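Vodlow tour rig, anyone seen it up close?

stekis_fan65
Lanwood are quoting 66 moving heads for the Vodlow dates. The room holds 300. Who is that for?

u_corrigan
The promoter's brochure. I ran eight heads in that room in September and still had two parked all night.

dimmerdave
Disagree. More heads means more looks, and you don't have to run them all at once.

u_corrigan
You still have to hang them – and power them. Has anyone seen the rigging plot?

dimmerdave
No, but Saoirse Nic Aodha is designing it and her Ní Chonaill show was great.

stekis_fan65
Great from row two. From the balcony it was haze and backlight. I'll believe the 66 when I see the truck pack.

dimmerdave
Fine, I'll ask her for the plot. Bet you it's 65 at least.

u_corrigan
Ask which ones are spares, too.

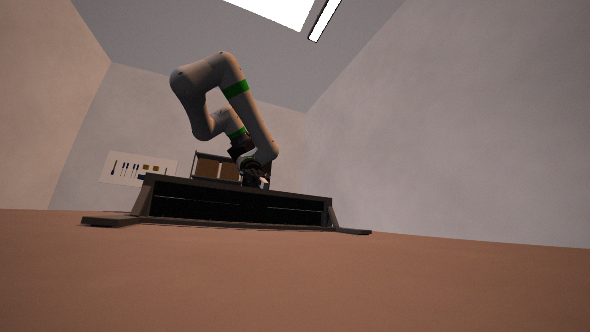
Page 8 of 66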